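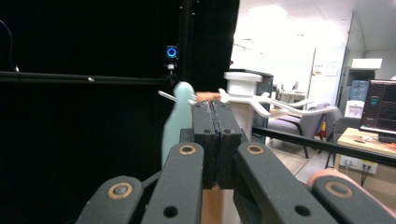

Mawar Tjoa wants it on record that the potluck should stay in July, whatever the park office tells us about the pavilion, and that she's happy to call them herself. So that's item one, and I've put her down for the call!

I'm taking minutes again (my handwriting lost the last set, sorry). Present were Mawar, Anong Chaiyaporn, Genowefa Czerwiński, Roswitha Brunner and me. We started at 7:10 pm - the library door was locked and we all stood outside chatting.

Money. We have $422 in the Astmont Street account. Roswitha thinks we should hold back $51 for the permit before anybody spends a cent, and we all agreed. Adi Mangundap sent a note asking to be paid back for the folding chairs, and yes, Adi, you will be, just send the receipt.
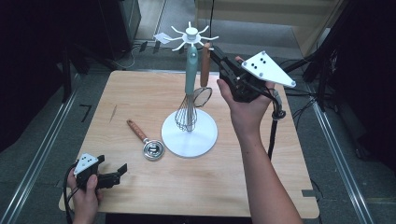 Flyers took forever. Genowefa got a price for 1000 from Sternemier Print and I said that was way too many for nine blocks, but the smaller run costs nearly the same, so 1000 it is. Anong is doing the wording. Please, no clip art this year.

Food. Sign-up sheet goes up on the Hidayat Market board, mains on the left, desserts on the right. Last year we had six potato salads and hardly any bread. Anong will bring rice and a big tray of noodles.

Music was put off until next time. Closed at 8:35 pm.

Last updated: July
Filed under: Neighborhood News, Meeting Notes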